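Limville workshop pair finish two-finger gripper for home-built arm

Limville, 13th September

Two members of the Wanigasekara shared workshop in Limville have completed a second version of a two-finger gripper for their bench-mounted robot arm, and have released the part files to other members. The arm, which its builders call Skunero, has been under construction since June. The gripper is the fourth subassembly to be finished, after the base, the shoulder and the forearm.

Barry Mapplebeck designed the mechanical parts. Kieran Stockdale wrote the control software and assembled the wiring. Both work on the project in the evenings, partly at the workshop and partly in Mapplebeck's garage, where the first arm was bolted to a door laid across two trestles.

The gripper uses a parallel drive. One servo turns a pinion between two racks, and each rack carries a finger body. The earlier version used a pair of meshed gears with the fingers fixed directly to them, so the fingertips swung through an arc as they closed. That arrangement held round stock well enough but tended to push flat-sided parts forward and out of the grip. With the racks, the fingers keep the same angle throughout their travel.

Full opening is 63 mm between the pads. The stroke is limited in software to 60 mm to keep the racks off their end stops. Stockdale said the servo had overheated twice on the first version when it was driven against a stop and left there. The new controller watches the motor current and backs off 2 mm when it rises above a set level.

The pads are separate pieces and can be changed without taking the finger apart. Each is a ridged triangular print in a flexible filament, with a black strip along the gripping edge. Mapplebeck tried smooth pads first and found that small printed parts slid on them when the wrist was tilted. Ridges gave better hold on painted and printed surfaces and made little difference on bare metal. He has also drawn a longer pad for reaching into boxes, but it bends too much under load and has not been released.

Printing the finger bodies took several attempts. The rack teeth came out slightly oversize on the workshop's older machine and bound in the housing. The published files allow for this with a looser fit, and the notes tell members to print the racks flat, with the teeth facing sideways, and to run them through the housing by hand before fitting the servo. A light grease is recommended. Members who use the newer machine may want to scale the tooth clearance back down.

A small camera sits at the wrist and looks out past the fingers. It replaces an overhead camera on a pole, which lost sight of the part whenever the forearm passed over it. The wrist camera feeds a laptop on the bench through a cable clipped along the arm. The cable run is the least settled part of the design. It has to flex at the elbow and at the wrist, and two clips have already been moved to stop it from catching on the shoulder bracket.

Software for the arm is built on Tistero, a motion package that Stockdale maintains for his own projects. It takes a target position from the camera image, plans a straight approach from above and closes the fingers at a fixed speed. The test part is a small cube, chosen because its edges are easy to find in the image and its size is known.

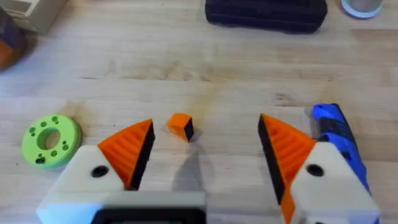
Stockdale has logged 1,446 pick attempts with the new gripper, using the same program throughout. He has not published a success rate, saying that the lighting was changed partway through the run and the two halves cannot fairly be compared. Most of the failed picks came from the position estimate and only a few from the grip itself. Shadows were a common cause. With a single lamp at one side of the bench, the software sometimes took the edge of the shadow for the edge of the part and placed the fingers too far over. A second lamp on the other side reduced the error. A change to the edge-finding code is being tested.

Wood grain caused a smaller problem. Dark streaks in the bench top were picked up as edges when the contrast setting was high. Stockdale prefers to fix this in software, on the grounds that the arm should work on whatever table it is clamped to. Mapplebeck has suggested a sheet of plain gray card.

The next job is a wrist joint with a second axis, so that the gripper can tilt as well as turn. Mapplebeck has a drawing and a set of bearings but has not started printing. The extra joint will add weight at the end of the arm, and the shoulder motor is already close to its limit with the forearm fully extended. A counterweight behind the shoulder is the likely answer. A geared motor would also do the job but would mean a new bracket and a larger power supply.

Files for the finger bodies, racks, housing and pads are in the shared projects folder at Wanigasekara, together with a parts list and the servo settings. The control software is available from Stockdale on request. Members building the gripper for a different arm will need to redraw the mounting plate, which is drilled for the Skunero wrist only.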